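# Why Does Wood Have Stripes?

Go find something made of wood. A door, a spoon, the leg of your chair, whatever is close. Now look at it really hard, with your nose almost touching. See those lines? Those lines are called **grain**, and I think they're one of the best things in your whole house. They're a tree's diary, and you can learn to read it!

I started caring about grain when I was nine, because my neighbor Keegan MacPherson had a big old stump in his yard and he let me sit on it while he fixed his fence. I got bored, so I started counting rings. I lost my place at 62 and had to start over, and that was the end of my afternoon.

## How a tree gets fat

You grow all over, a little bit at a time. A tree doesn't do that. It gets taller only at the tips of its branches, and it gets thicker only in one very skinny layer right under the bark. That layer is called the **cambium** (say it like this: KAM-bee-um). Every year the cambium makes a fresh coat of wood on the outside of last year's wood, like a kid putting on another sweater without ever taking one off.

In spring, when there's lots of water around, the tree grows fast. The new wood has big, roomy cells, and in many trees it looks pale. Later in the summer things slow down. The cells get small and squished together, and that wood often looks darker. Then winter comes and the tree takes a long rest.

Pale, dark, rest. Pale, dark, rest. One pale band plus one dark band makes one year, and that's a **ring**.

My friend Nokuthula Motaung grew up somewhere with hardly any winter, and she asked me what trees do there. Good question! In places that are warm and wet all year, lots of trees never get a proper rest, so their rings can be very faint, or missing. Other warm places have a dry season and a rainy season, and trees there may make rings from that instead.

## Fat rings and skinny rings

Not every ring is the same size. A fat ring usually means a good year – plenty of rain, plenty of sun, no bugs munching all the leaves. A skinny ring can mean a dry year, or a cold one, or that a big neighbor tree was hogging the light.

Imagine a fir tree with 200 rings. Somewhere in the middle there are five skinny ones in a row. What happened? Maybe there was a drought! If other trees in the same forest have the same five skinny rings, then you can be pretty sure. People who do this for a job are called dendrochronologists, and it took me a week to learn to spell that.

They don't even need to cut the tree down. They use a hollow drill that pulls out a thin stick of wood, thinner than a pencil, with a little piece of every ring in it. Some giant sequoias are more than 2,000 years old. That's a lot of sweaters.

## So how do circles turn into stripes?

This is the part that confused me for years. If rings are circles, why does a board have long lines?

Think about a jelly roll cake. Cut a slice off the end and you see a swirl. But what if you cut the cake the long way, from one end to the other? You'd see long stripes of jelly. Same cake, different cut!

Wood works like that too. A tree trunk is like a bunch of tubes, one inside another. Saw straight across and you get circles. Saw the long way and you get lines. If the saw goes close to the middle of the trunk, the lines come out pretty straight. If it goes nearer the outside, it slides along the curvy edges of the rings, and you get waves and pointy arches that look like mountains.

Trees are never perfect tubes, of course. They lean, they bulge, they grow around things. Every wiggle in the trunk can turn into a wiggle in the board.
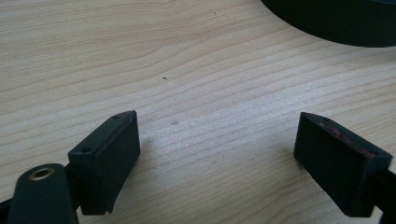
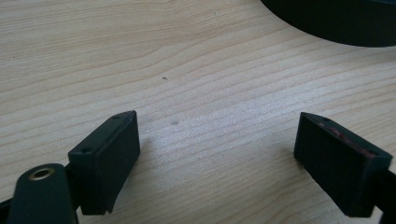
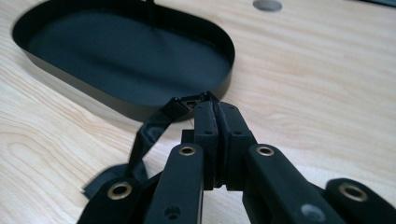

Once you know about the cuts, you can play grain detective on any table you sit at. Ask yourself which way the tree was standing. The long lines mostly follow the trunk, so one end of each line was closer to the roots and the other was closer to the sky (you usually can't tell which, sorry). Then look for darker streaks between paler ones, like on the light wooden tabletop in the first picture, where the lines make soft waves as they go across. Run your finger along a line and then across it, and see if you can feel any difference.

## What about knots?

A knot is where a branch used to be. The trunk kept getting fatter, year after year, and slowly swallowed the bottom of the branch. When somebody saws a board there, the saw goes through the branch too, and you see a dark little circle with its own rings inside. The grain has to bend around it, just like water going around a rock in a creek.

## Try it yourself

You'll need a sheet of paper and a crayon with the wrapper peeled off.

1. Find some wood that feels a bit rough. Old fence boards are great. Ask first!
2. Lay the paper on top and hold it still.
3. Rub with the side of the crayon, nice and gently.
4. Write down where you found it.

I keep my rubbings in a folder, and my favorite is still the one from Keegan's fence, which has a knot that looks exactly like an owl.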